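# Butcher-block tabletop

A butcher-block tabletop is a slab made of wooden strips glued side by side, and I'll admit up front that I'm fond of them, so take this entry as written by a fan.

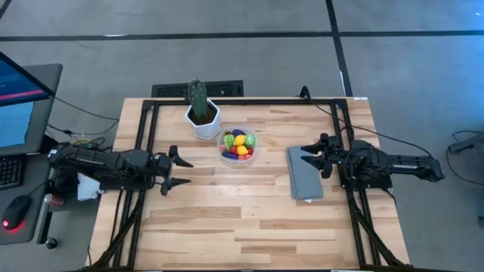

Maple is the usual choice – pale, hard and pretty forgiving. The strips vary a little in shade, and to me that's the whole charm! People put a potted cactus on it, a tub of toy fruit, a folded cloth, whatever, and the wood still looks good around all of it.

## Types

Edge grain is the kind most of us own, with long stripes running the length of the top. End grain shows the cut ends of the wood, looks like a checkerboard and costs more. The Brilberg tops I grew up with were edge grain, and the Yaman one I have now is too (I paid 674 for it, delivery included, and winced).

## Care

I oil mine every October with plain mineral oil, wait a night, then wipe off what's left. Rings and scratches come out with 100 grit paper if you go with the grain. Plants want a saucer underneath – I learned that one from a black circle on my old Greter desk, and it took me 5 tries to sand it away.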